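Perla Ibarra keeps her equipment budget on one sheet of paper, folded in four, and for most of our conversation she declines to unfold it.

Ibarra plans purchases for Toma, a tableware finisher that wants an arm to shift cups between stations. She has money for one. Before she spends it, she is rehearsing the job in simulation, where breakage is free and the crockery never sends an invoice.

"We started with two cups, a green one and a pink one, on a round table," she says. "My boss asked if that was the whole factory. I told him it was the part we could afford."

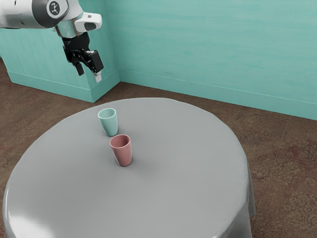 The mistake, she says, is to price the arm and stop there. Her first quote, from a supplier called Grondano, covered the arm and very little else. Gripper, fingertips, mounting, training — each had its own page, and each page had its own footnote.

"I had 15 line items by the end of the week," Ibarra says. "One was for 2,000 dollars and it just said 'sundries.' I rang them up. They didn't know either."

Higinio Aguirre, who builds the simulations, is less bothered by footnotes and more bothered by light. Glossy cups throw reflections, and he wants to know what a camera will make of them before anyone signs for one.
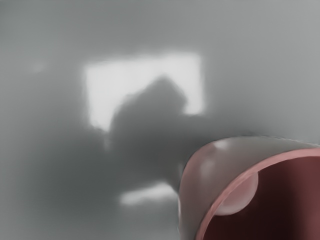
"People budget for the camera and forget the lamps," Aguirre says. "Then they buy a better camera. Then they buy the lamps."

Ibarra has set aside 60 hours of his time and regards this as the bargain of the year. Aguirre regards it as a typo. The order goes in this December, if the paper survives that long.

Comments (3)

millwright_dad: Sundries is the fastest growing department where I work.

Nora K.: Did the quote include spare fingertips? Ours didn't. Ask now.

benchtop: Would like to hear more from the lamps guy.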